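4.2 Course repair and the timing of refunds

Entry fees at the Leltholm cyclocross weekend were returned in full to the 200 riders who withdrew before the second race day. Repayment took three weeks. Organizers treated ground repair as a separate cost – it was met from the parking income. 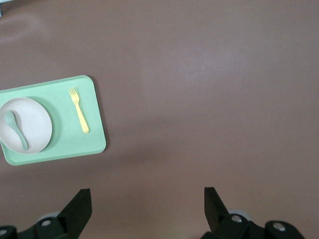 Figure 2. Tabletop with a mint green tray.

Rekha Rai objected in her written reply that parking income fell in wet years, when the turf needed the most work, and that a fixed charge per rider would be safer. The Ilow club adopted such a charge in June. Its effect on entries has not yet been measured.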